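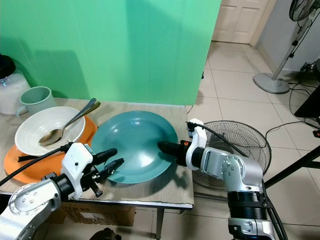

How much table does one place setting need?
For a plate, a bowl and a mug, a width of 50 cm was enough for most of the people we asked, provided the mug stood behind the plate and the dinner plate was kept away from the table edge.

Setting a Small Table
Project report by Chepkoech Odera and Erick Barasa
Supervisor: Ada Fontana

1. Background
The shared kitchen at Owino Hall has narrow tables, and residents often complain that they can't eat a proper meal at them. We wanted to find out whether the tables were too small or whether the crockery was badly laid out. The work was done in April with a budget of 2,000 shillings, of which 855 went on second-hand plates and bowls. The rest was not spent.

2. Crockery
We used mixed pieces and did not buy a matching set. The main ones were a large teal-blue plate, an orange plate with a wide rim, a white bowl, a spoon and a pale green mug. The different colours made our notes easier to write, as we could put "teal over orange" and know which plate was on top.

3. Method
Jeptoo Nyanda marked out a width on the table with tape. Residents were asked to lay a place inside it in whatever way they liked, then sit down and tell us if it felt cramped. We repeated this at 7 widths, starting with the widest. Peninah Mwaipopo wrote down the comments.

4. Results
Stacking saved the most room. With the white bowl on the orange plate, the spoon could stay in the bowl and did not need its own space. The teal plate was the difficult one. Its rim is wide, so it overlapped the orange plate in the narrower layouts, and people tended to pull it towards themselves until it was close to the front edge.

Mugs caused fewer problems than we expected. Two residents wanted the mug on the right, and both moved it back when they reached for the spoon.

5. Problems
We tested only at lunchtime, and most people sat alone. A second place opposite would change the results. We also left out serving dishes, which take up a lot of the table at the evening meal.

6. Further work
Erick would like to repeat the test with smaller dinner plates. The tape marks are still on the table by the window and can be used again.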